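We use cookies to keep this site working. By continuing to read, you accept our use of cookies.

Mobile phone case
Reading time: 2 min

A mobile phone case is a removable cover that protects a telephone from scratches and falls. Cases are sold separately from the phone in most markets, and are made in plastic, silicone, leather, cloth, and wood.

History

Early cases were leather pouches worn on a belt. As phones lost their keypads and gained larger glass screens, the pouch gave way to the fitted shell, which stays on the phone during use. The regional maker Grilora began as a belt and wallet workshop under Otakar Jelínek and moved to molded shells after buying 2 presses from Zodico. Its first order was for 500 pieces.

Types

The main types are the shell, the bumper, the folio, and the sleeve. A shell covers the back and sides. A bumper covers the sides only. A folio adds a front flap, often with room for cards. A sleeve must be taken off before the phone is used.
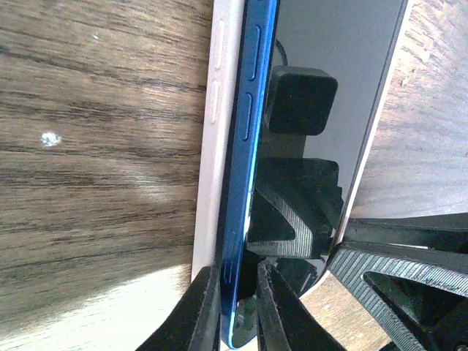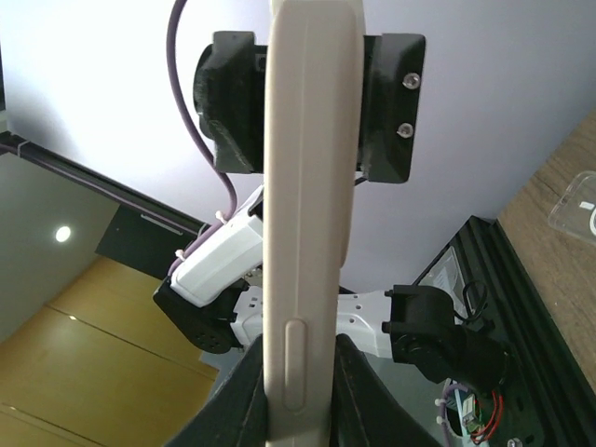

Materials and manufacture

Hard shells are commonly molded from polycarbonate. Softer ones use silicone or thermoplastic polyurethane, which bends easily and absorbs more of a fall. Clear polyurethane tends to yellow with age and sunlight. Many products join a hard back to a soft rim.

Care

Plastic and silicone cases may be washed in warm water with mild soap and should be fully dry before they are refitted. Leather is wiped with a damp cloth. In a guide issued by Danko, Treasa Duggan advises owners to clear grit from inside the case, where it can scratch the phone.

See also: Screen protector; Belt pouch

Last edited 26 Oct 2024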